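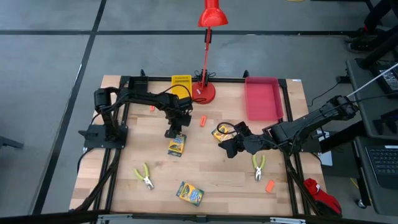 A box of crayons on the bench, with the red lamp behind.

Give me a small box of crayons over a big one, any day of the week. I've been arguing this with people since August and I want to get it down before I lose the thread.

My complaint is about choice. Paint, tea, phone tariffs, bread. I went to buy a tin of white for the back bedroom and the shop had 30 whites. Thirty! I stood there holding the little cards up to the strip light and they were all white. One was called Luvalier Morning and it was four quid more than Luvalier Dawn. I bought the Dawn. Then spent the whole bus ride home wondering about the Morning.

That's the bit I object to. The wondering. I used to buy white paint and go home and paint a wall.

When I was at primary school we had a tin of crayons per table. Stubs mostly. No purple, ever, somebody at the Frimpong end of the room had always got it first (two brothers, same class, don't ask me how). So if you wanted purple you went over the red with the blue and got a sort of bruise. We drew everything with that bruise. Grapes, kings, thunder. I can still tell you what it felt like, the wax going slippy and then not taking any more.

My niece has a set with so many colours the names have run out of sense. She's a lovely kid and she draws well. But she picks. She'll spend ten minutes picking and then the tea's ready. I gave her a little box last summer, just to see, and she drew a whole street in it, with dogs.

One child, one summer, I know. Adjoa Amegashie, who I share a desk with and who disagrees with me on most things, says I am being nostalgic and a bit mean. Her line is that people who've always had enough love to praise having less. She grew up sharing one felt tip between three and she says there was nothing character building about it, she just wanted the green. Fair. I haven't got a proper answer to that and I've been trying for weeks.

The best I can do is this. Being short of things because you can't afford them is rotten and I'm not in favour of it. Being handed 13 kinds of oat milk is a different problem. The second one eats your evening. Somebody is paid to make it eat your evening, too. Look at the Akeo app, where you can't order a sandwich without going through six screens of what sort. Or Presteo, where I tried to change my broadband and they'd put the plans in a table so wide it went off the side of my phone. I gave up and stayed on the old one. I expect that was teh idea.

And the shops will say, well, people want it. Do they? Ask anyone to name the last time they were glad there were more of something on the shelf. My dad will say screws. All right, screws. Medicines, shoes sizes, books. I'll give you those. I'd keep every book ever printed and I'd be happy with two sorts of ketchup.

So what do I want. Not a law. I'd like a few more places that pick for you and stand by it. The cafe by the station does one soup. You ask what soup it is and she tells you and you have it or you have toast. There's a queue out of the door by half twelve and it moves like anything. The paint shop could put four whites by the till and keep the rest in a drawer for those who ask.

Adjoa says if they hid the whites in a drawer I'd write a piece complaining about the drawer. Possibly.

The bedroom's done anyway. Two coats. It's white.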